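Programs > Food Access > Cokska School Lunch Project > Progress Report

Cokska School Lunch Project: Progress Report to the Kinnunen Fund, March 2022

The project has enrolled 873 families against a target of 1000. Enrollment slowed in two districts, and Judite Amaral is meeting with principals there.
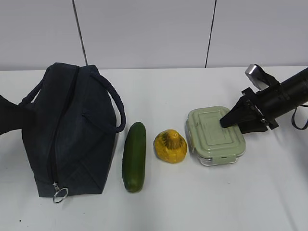
Lunch bag with cucumber, squash and storage container.

Produce costs remain within budget. The supply contract with Sunico was renewed through August — at the same rates as before.

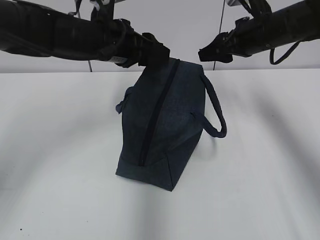 Delivery to schools is on schedule. Families asked for a bag that does not show dirt, and the dark fabric type meets that request. A further 100 will be ordered.

Comments

Urho Tikkanen: Will the rural schools be included next term?

Doina Bošković: Our parents would welcome recipe cards in more languages.

Contact: Howard Greenwood, Program Office | © Cokska | Back to top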